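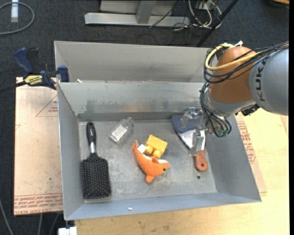 Gray metal bin, two compartments

Gondier crankshaft sensor, replaces Quezada no. 1185 and 1160. Fits most Bavport twins, check the number on your old part first. Cable is about 15 inches, connector included. 2 bolts, reuse the orignal ones. No gasket in the box, order seperately. Clean the mounting face before fitting, dont overtighten. Clear the fault code after or the light stays on.

In stock, ships from Stukolell. Returns only if unfitted and in the box. Price updated Feb 5, 2021.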